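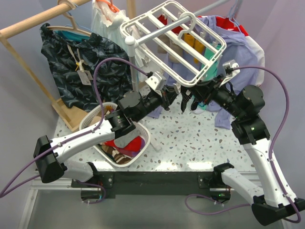 Winorel brings its washing back in house, and the tumble dryer stays off

14 Mar 2022

Secondhand clothes shop Winorel has stopped sending its washing out and is now doing the lot in the back room at Noledmont Parade, Haslam. Everything air dried. Racks, hangers, pegs, a radiator and one window that opens.

The change came in quietly at the start of last week. Shoppers may have noticed the smell of soap powder by the till, and a handwritten card on the door saying sock donations are back on.

Until now bags of donated clothes went off to Zatar, the laundry on the industrial estate, and came back pressed and wrapped. Zatar put its prices up in the new year and dropped the midweek collection. Winorel's last monthly bill was £911. Owner Kenji Calloway looked at that, looked at what a kids' T-shirt sells for, and bought a second washing machine.

"I'd been putting it off," he said on Friday, between customers. "Washing is the easy bit. Any fool can wash. It's getting it dry in a room that size without everything going stiff or smelling of dog."

The second machine was reconditioned and cost £153 delivered. The tumble dryer, which came with the lease, is unplugged and has a box of coat hangers on top of it. Calloway says it shrank two wool jumpers in its first week and he has not forgiven it.

How the drying works

Small things go on the peg hangers. These are the plastic grid sort with a hook in the middle and clips all round, sold for socks and underwear and usually seen over a bath. They fold flat. They also tip over sideways the moment one end gets heavier than the other, so loading them is a bit of a knack. Heavy bits towards the middle, socks out to the edges, one on the left then one on the right. Pairs pegged together by the cuff, never by the toe, or they stretch and look sad on the shelf.

Clips on the cheaper ones go brittle after a winter on a radiator. Calloway buys ones where the clips can be swapped.

Shirts and dresses go straight on wooden hangers, top button done up, and on to the rail. Jumpers lie flat on a towel. Trousers upside down from the hem so the weight pulls the creases out, which saves a good bit of ironing. Jeans take two days whatever you do.

White baskets for what's waiting to be hung. Anything in a basket more than an hour gets washed again, that's the rule, and there have been a few rewashes already.

Windows open from 8am till the shop opens, even in the cold. A small fan after that.

"People say oh you need a dehumidifier," Calloway said. "I probably do. I'm seeing how April goes."

Tags

One thing that has changed for customers is the tags. Under the old arrangement clothes were priced when they came back from Zatar, all in one go on a Thursday, and the rail at the front would be bare by Wednesday and stuffed by Friday. Now things get their paper tag as they come off the rack and go out the same day. Plastic ties, through the label loop or a side seam. Not through the fabric, after a complaint about a hole in a silk blouse.

So there should be something new out most mornings. Prints and summer dresses are starting to come through, people clearing out early. Shirts are still the bulk of it. Prices not changing for now, tops from £3, dresses from £6, children's things £1.50 and up. Coats are priced one by one.

Socks, again

The sock business needs a bit of explaining for anyone who wasn't here last year. Winorel stopped taking socks because Zatar charged for them per item, same rate as a shirt, and a pair counted as two. No sense in it. A bag of 20 pairs cost more to wash than the shop could ever get back.

In house they cost next to nothing, a peg hanger's worth at a time, so they are back. Clean-ish, no holes, pairs if you have them. Odd ones are also welcome and go in the tub by the door, five for 50p. It was a suprise hit with the primary school in the past, for puppets, and a man from the bowls club buys the thick ones for something to do with his woods.

Pairs are 80p. Bright colours go first. Black ones hardest to match up, and there is now a shoebox of single black socks under the counter that Calloway says he is not ready to talk about.

No tights please. No swimwear. Underwear only if new with the label on.

What it is costing

Calloway showed the Parade Post his notebook. Setting up came to £2,648 all in, which includes the plumbing for the second machine, the secondhand machine itself, new rails, hangers, a proper work surface and having the floor drain seen to. The drain was the worst of it. Nobody had lifted the cover in years by the look of what came out.

Against that, no more laundry bill. Water and electric will be up and he doesn't know by how much until the quarter is out. Soap powder bought by the sack. He thinks it pays for itself before the winter if neither machine breaks, and said he would rather we didn't print that in case one of them reads it.

Zatar, asked about losing the work, said it wished the shop well and that its collection changes affected several customers in Haslam. A spokeswoman said the per-item charge for socks was standard and had been on the price list for a long time.

First week

In the first six days 117 items were washed, dried, tagged and put out. That is less than Zatar managed but there were two days lost to the drain. The second week should be a truer picture.

Some teething trouble. A red cloth got in with a load of pale things on the Tuesday and there is now a small run of pinkish pillowcases on the household shelf, reduced to 50p each, nice enough if you like pink. A wooden hanger left a mark on a damp cotton shirt, so the older hangers have been sanded and given a coat of varnish. And one customer tried to buy a dress that was still wet. She was asked to come back at four, and did.

The changing cubicle is back in use as well, having been full of Zatar's wrapped parcels since before Christmas. New curtain. Mirror still has the crack in the corner.

Neighbours on the parade seem happy enough. The bakery next door had asked about noise from the spin cycle and was told the machines would be off by 3pm. Upstairs flat hasn't complained. There was a question about steam on the shared landing window, which is being wiped down mornings.

Dropping things off

Donations are taken Monday to Saturday, 9.30 to 2, at the side door and not the front. Please don't leave bags out overnight. Rain gets in and then it is a whole extra wash, plus the fox.

Bags no bigger than you can carry in one hand. Check the pockets, last week's haul included a set of car keys, a library card and most of a packet of mints, all of which went through at 40 degrees. The keys have been claimed. Library card is behind the till.

Things wanted at the moment:

Men's shirts, any size, esp. larger
Children's school jumpers in navy or grey
Light summer tops
Wooden hangers
Peg hangers with working clips, any size
Laundry baskets without splits in the rim

Things there are plenty of: scarves, ties, men's suit jackets, curtains. Try again in the autumn for those. Bedding is ok in single size only, doubles won't fit on the rail.

Repairs

Calloway is also thinking about a mending table. Loose buttons and dropped hems are the main reason decent clothes get passed over, he says, and at present they go for rags. A local dressmaker has said she'd do a morning a week if there was a good lamp and a chair with a back. Nothing fixed yet. He hopes to have it sorted some time in April, after the school holidays, and anyone with a sewing machine going spare should leave a note at the counter.

He would also take buttons. Jars of them, tins of them, mixed is fine.

Winorel is at the Haslam end of Noledmont Parade, two doors up from the post office. Open 9.30 to 5, closed Sundays. Cash preffered under £5.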